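Review: The Prosik Paired Hand-Held Gripper Kit and the Selville Training Method

Reviewed by Milagros Arrieta, Flarnholm Institute, Manipulation Methods Group
23 Apr 2024

The Prosik kit is sold to laboratories that wish to teach robots two-handed tasks without first driving a robot through them. A person holds one gripper in each hand and carries out the task directly. Cameras on the grippers record each attempt, and the recordings are used to train a control policy. The kit comes with the Selville training method, a set of scripts and a written procedure by Thu Tiêu. This review covers both, as the method depends heavily on the hardware and neither is offered alone.

Our group has had the kit since December. We used it to collect 3,802 demonstrations of tabletop tasks, chiefly placing small household items into plastic containers and taking them out again. The policies were then tested on the group's own two-arm station.

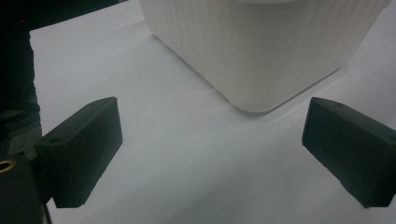 The grippers themselves are well made. The fingers open and close evenly, and the grip force needed from the operator is low enough that a full session can be completed without strain. The finger pads are replaceable. We changed ours once during the review period, and the new pads required a fresh calibration that the printed instructions mention only in an appendix. Laboratories should plan for this. A policy trained on one set of pads lost accuracy on the other until calibration was repeated.

The cables are less satisfactory. They are stiff near the connector and pull on the wrist during tasks that require a wide reach. Our operators learned to leave slack before starting, but the manufacturer should consider a softer cable or a clip for the forearm.

Turning to the method, the central claim is that a short period of varied practice data, recorded before the target task, reduces the number of target demonstrations required. Operators are asked to handle each item freely, without a goal, and then to carry out the task proper. The Selville scripts weigh the two kinds of recording differently during training. The claim held in our tests. With practice data included, 160 demonstrations of the container task were enough to match a policy trained on twice as many demonstrations without it. Success was judged by whether the item rested fully inside the container at the end of the attempt, with no second try allowed.

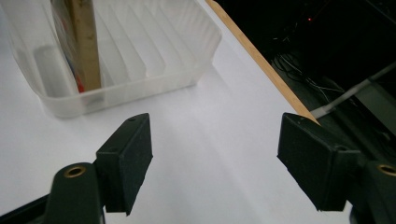
Results were weaker for pale or translucent containers on a light surface. The policy tended to misjudge the near wall and close the fingers too early. Adding demonstrations helped to a degree, while changing the direction of the lighting helped more. The written procedure treats lighting as a matter of preference. In our view it deserves a section of its own, with at least one worked case for low-contrast materials.

Flexible packaging presented a separate difficulty. Wrappers change shape when gripped, and the practice stage did little for them. We observed a gain of only 2 percentage points over the baseline, well within the variation between training runs. The accompanying report by Thu Tiêu makes no claim for soft items, and we do not count the result against the method. Buyers who work mainly with such goods should nevertheless be aware of it.
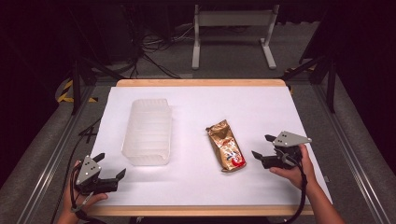
Setup takes around 20 minutes for a trained operator. Most of that time goes to aligning the tracking of the two grippers with the overhead view — a step that must be repeated whenever the table is moved. The alignment tool, named Thân in the software menu, is clear and reports its error in plain terms. It does not, however, save earlier results, and we kept our own log for comparison.

The software ran without serious faults. Export to common training formats worked as described. Support requests were answered in full, although replies concerning the weighting scripts referred us back to the written procedure on two occasions.

The group recommends the kit for laboratories studying the handling of rigid objects by two arms, provided that staff are available to maintain the calibration. For work on soft packaging, we advise waiting for the next release of the scripts. The review unit has been retained at Flarnholm, and a further test with darker work surfaces is planned.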